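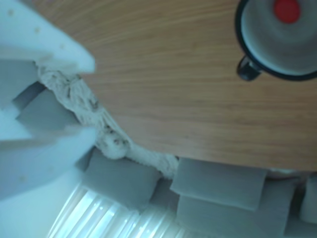
White cup with a navy rim, on one of the oak tables at the Otano open day.

I went to Claltevdale in July expecting a sales pitch with coffee, and for the first hour I got one. Otano makes tableware and a short line of tables, and once a year it opens the workshop at Rollcombe Road to anyone who signs up. I paid 5 dollars for parking and was handed a booklet of 95 pages. I read four of them.

The talk was heavy on "honest materials." I have sat through enough of these to start checking my watch at the word honest. Wichai Mahawong, who led our group, told us the cup in the Kurian range went through 613 trial pieces before they settled on it. Maybe so. It's a white cup with a dark rim and a dark handle. I asked what was wrong with number 400 and he said the handle, which got a laugh but wasn't much of an answer.

The one I looked at longest had a red spot inside, up near the top. Is it decoration, or a mark the workshop uses? I asked two people and got two answers, so put me down as undecided. I did like it. Against that pale inside it's the first thing you notice, and I can't say the same for the rest of the range.

The tables are better. The oak is a light honey color with a fine, straight grain, and the finish is smooth and matte, without the plastic shine I was braced for. The edge runs in a long, slow curve. Whether that finish holds up to a household with kids and hot pans is another matter. There were no older tables on show, and I would have liked to see one after ten years of dinners. Mahawong said they could send photos. I left my email and have heard nothing.

Then the price. The table is $3,910 without delivery, and the chairs are extra. A woman behind me said "each?" out loud, and I think she spoke for most of us.

The kiln room was closed for repairs, a pity — it was the main reason I signed up. We looked through the door glass for a minute and went on to the shop, which was very much open.

I'd go again if the kilns were running. Parking fills up by 10 a.m., and the coffee is fine.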